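Our second arm kept waking up late, so I spent most of March inside the planner. I named the new scheduler Sudero – both arms now share one clock and one queue. With 2 arms working near the same mannequin parts, a lag of 40 ms was enough to make them fight! 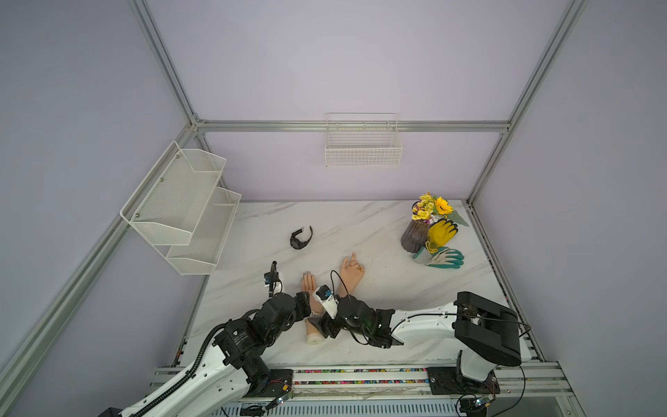
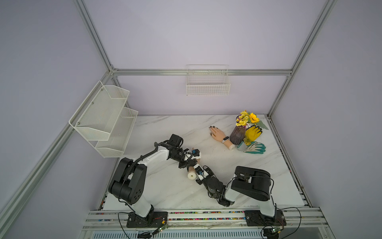

Eder wrote back that a shared queue only hides the problem, and that I should log every dropped command first. Fair enough. I did, and got 2,946 lines, almost all from the right arm's driver. Next up is rewriting that driver – 11 functions to go.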